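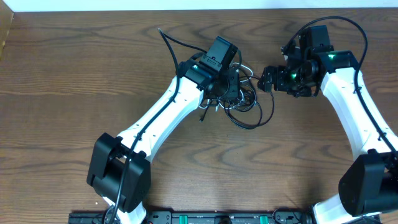 **件名:** ケーブルの束をほどく作業が終わらない
**拠点:** Clumdale分室
**状態:** 対応中(3回目の再オープン)
**優先度:** 中(起票者の希望は「高」)

## 症状

双腕機に、絡まったケーブルの束をほどいて一本ずつ並べる作業をさせている。黒が大半、細い白と灰色が少々混じった、どこの家の引き出しにもあるあれである。制限時間は3025秒。営業資料では「家事の入門編」に分類されているが、分類した人は家事をしたことがないのだと思う。

- 左右のグリッパーが束の手前で向かい合い、そのまま譲り合う
- 片方がつかむと、もう片方も同じ線をつかみ、綱引きになる
- エラーは出ない。ログ上は終始「順調」

## 環境

- 制御ソフト:Darnon
- 動作計画:Casmont(既定値のまま)
- 台:木目の濃い木製テーブル
- 手首カメラ:左右とも有効

## 対応履歴

**9:30** 再起動。手首の緑ランプは点灯。ランプだけは毎回たいへん元気がよい。

**10:15** 木目の黒い筋をケーブルと誤認している疑い。左腕が天板の模様を30回つまもうとした記録あり。粘り強さは評価するが、木目はほどけない。検出のしきい値を上げたところ、今度は本物の黒いケーブルが見えなくなった。値を中間に戻す。

**11:40** 腕自身の配線も「ほどく対象」に入っていたことが判明。自分の腕に沿うケーブルを候補から除外した。自己解体は本チケットの範囲外とする。

**13:20** Sepúlveda側の担当窓口に問い合わせ。回答は「シミュレーションでは1000回中すべて成功」。シミュレーションのケーブルは互いに絡まない設定だそうだ。うらやましい。

**14:50** 左腕を固定役、右腕を引き抜き役に分けた。初めて白い線が一本抜ける。所要時間は最大66秒の目標に対し、その倍ほど。比較のため人間(起票者)が同じ束で試し、同じ線を数秒で抜いた。コーヒーは持ったままだった。

**16:05** 黒い線で再試行。交差部分の上下を取り違え、結び目がひとつ増えた。入力より出力のほうが絡まっているので、工程としては逆方向に進んでいる。

## 暫定回避策

1. 束は先に人間が軽くほぐしておく
2. 端を見つけ、グリッパーの近くに出しておく
3. 開始ボタンを押す

手順2の時点で作業がほぼ終わっている件は、別チケットで扱う。

## 家事・現場作業への適用可否

営業から「もう家庭に出せるか」と聞かれているので、ここに書いておく。箱詰めや決まった部品の受け渡しなら、条件しだいで任せられる。形が毎回変わる柔らかい物はまだ早い。充電器の引き出しを片付けてほしい家庭には、当面ご自分の手をお勧めする。

## 次の作業

- [ ] 左右の役割分担を既定値にする
- [ ] 交差部分の上下判定を見直す
- [ ] 無地のマットを敷いて再測定(土曜は分室が閉まるため、その前に)
- [ ] 「順調」の表示条件を確認する

マットは発注済み。届くまで本チケットは開けておく。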